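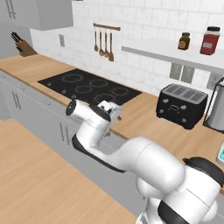
A long wooden countertop with light gray cabinets below it.

Tostoncombe is getting its theater festival back in March, and the program that went up on Friday is the best the town has put together in years. There are 176 performances on the list, spread over church halls, the old Hirosport gym on Mill Road, two pubs, a bookshop basement and the upstairs room at the Urkard, where the late shows have always been the ones people talk about on the bus home.

The opening night goes to "Salt for the Neighbors," a new comedy with a cast of six, set over one very long dinner in a house where the guests have started arriving a day early. It had a short run in the fall at the Ghumman, a tiny studio with seats on three sides, and every show sold out. The company has stretched it to a full 90 minutes since then and added a second act that takes place entirely in the dark hallway outside the dining room. I caught one of those early performances and laughed so hard at the business with the coats that I missed the next several lines. I can't wait to hear them!

Musicals get a bigger share of the program than usual. The one to book first is "Ferry Weather," a folk musical about a crew stuck on the wrong side of a river while the town they serve holds an election without them. The actors play all the instruments, and the score leans on accordion and fiddle (plus, for one gorgeous number in the first half, nothing but feet on a wooden floor). It gets the gym, with the bleachers pulled out along both walls and the band moving up and down the middle. Matinees start at 2 p.m. and the evening shows at 7:30.

Upstairs at the Urkard, the late slot has been handed over to solo performers. Look out for "My Aunt, the Moon Landing," a storytelling show that wanders from a family road trip to a broken television set and back again, and "Understudy," in which one actor plays an entire touring company on the night its lead gets food poisoning. Both come in at under an hour. The room only holds a small crowd and the chairs are not kind to anyone with long legs, but there's no better place in town to watch somebody hold an audience with just their voice.

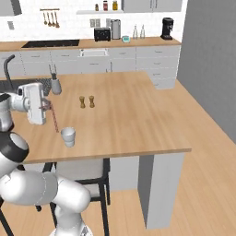 A white cup and wooden salt and pepper shakers.

Family shows have moved to the bookshop basement, a great swap after years in the drafty church hall. "The Bear Who Kept the Keys" uses shadow puppets and a live cellist, and it's pitched at kids from three to seven, though the grown-ups at the preview I went to were leaning just as far forward. There's also a drop-in session every weekday morning where children can make a paper puppet and take it up on the little stage. No booking needed for that one, just turn up before 10:30.

The Ghumman keeps its spot as the home of new writing. Three scripts picked from this year's open call will be read there by actors with a director and a single week of rehearsal, and the audience is invited to stay and talk with the writers afterward. One is a thriller set in a piano repair shop, one is a love story told through voicemails, and the third is a two-hander about brothers dividing up a stamp collection. Last year's readings led to a full production, and it's back on this year's schedule with most of the same cast, so these are worth an evening of anybody's time.

Tickets for the whole festival are on sale now at the Ghumman box office and through the festival website. Day passes cover the gym, the bookshop and the readings, but the Urkard shows are sold separately and tend to go fast. Returns are released at the door half an hour before each performance. A shuttle bus will run between the gym and the center of town until the last show comes down, and the café at the Ghumman is staying open late all through the festival.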